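4. Comparing fingertips on cloth

By now you should have both hand-held grippers charged and paired (if not, go back to section 3, I'll wait). I like to test on clothes before anything hard, as fabric shows up a lazy grip straight away!

4.1 Fit the tips you want to try. I use the yellow ones for cloth. Push each one on until it stops.

4.2 Put a few folded garments in a pile on a plain table and bring the fingers up to the top one, low and slow.

Caution: keep your free hand away from the fingers while the motor is live. They close faster than you'd think.

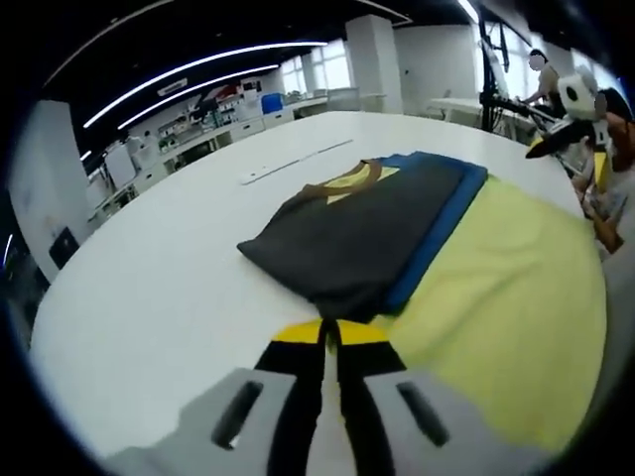

Do I need to recalibrate after changing tips?
Run the short zeroing routine each time, with the jaws closed and nothing between them. It takes 11 seconds and saves a lot of muttering later.

4.3 Close on a single layer, lift a little, and let go. Do the same with the other set of tips and write down which one slipped. Manaia Dunstan keeps her notes on paper and I've come round to it - my spreadsheet was a mess.

4.4 Now try it with two grippers and a helper. Spread out a cloth, take one end each and draw it out gently between you. Agree who lets go first.

Note: if the motor starts to whine you're pulling too hard, so ease off and open the jaws.

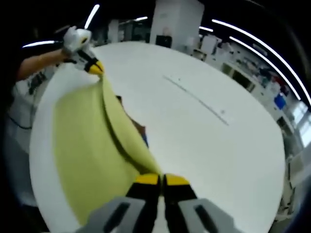 How long do the soft tips last?
Mine get swapped after 3,000 grips, or sooner if the surface goes shiny. The Vulla set was still fine at 1,859 when I last checked the log, but I'd been kind to it (mostly towels and T-shirts).

4.5 Save the log under the name of the tip you tested, then switch off both grippers before you pull anything off them. Firmware 2 forgets the last run if you cut the power first, so do wait for the beep.

Wrist camera settings are in section 5.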